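Reviews > Health Books > Diet & Metabolism

Last updated: January

Skudine by Mafalda Nogueira, short review

Finished this at 6 am so forgive the state of it. Skudine is a book on blood sugar and meal timing, 356 pages, from Valente. Title is the town she grew up in. Gets explained in chapter 4, bit late if you ask me.

Basic claim: when you eat matters as much as what. Bigger breakfast, small early dinner, then nothing til morning. Not new. But she lays it out clearer than most and the chapter on shift workers is excellent. Worth the price on its own, I work lates and nobody ever writes for us.

The plan itself runs 18 weeks. Long. First month you change nothing except dinner time, which I liked, most of these books have you throwing out half the pantry on page one.

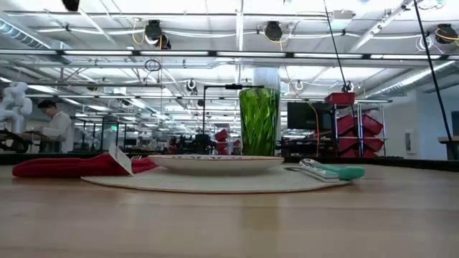

Weak spots. The middle drags. There's a whole section on a study she calls the Irenmont group, 3,000 people, and she keeps coming back to it like it settles everything. Food diaries, self reported. She does mention that, once, in a footnote. Should of been in the main text.

Recipes at the back are fine. Lots of lentils. Portions seem small for anyone with a physical job and there's no guidance on scaling up. Index is useless, looked up "coffee" and got sent to the wrong page twice.

Also no real advice for people on diabetes meds beyond "talk to your doctor." Fair enough, but if you take insulin do that before you move any meals, dont wait for the plan to tell you.

Compared to Waltov's book on fasting: less preachy, easier to follow, weaker on the science. I'd start with this one and borrow the other.

4 out of 5. Paperback, the print is tiny, get the ebook if your eyes are like mine.

Filed under: Book Reviews, Nutrition, Meal Timing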